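Dec 16, 2021
By Manju Sandhu
3 min read

I finished clearing the big white table this week. It had been collecting things since early November, when we came back from Lavden and I set both bags down on it and walked away.

Most of it was paper. The electric bill was in there, $141, already paid, and a stack of Tyyne's sheet music that I have promised to mail back to her. I put the paper in one box and wrote "January" on the lid.

Then the blocks. My son left them here when he moved out, and the set has been split between three drawers ever since. I found 16 of them and washed them in the sink with dish soap. They dried overnight on a towel. Six are going to Aleksi for his little girl, who stacks anything you give her. The others went into a shoebox on the hall shelf.

I kept one out, a blue one. It's a good plain color and it works as a paperweight as long as the window stays shut — I tried it with the grocery list and a few receipts.

Next is the closet by the back door. I've been putting that one off, and I still need to ask Sirkka if she wants her boots. 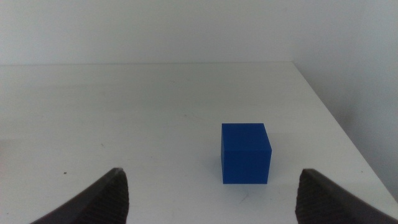
The blue one, on the white table.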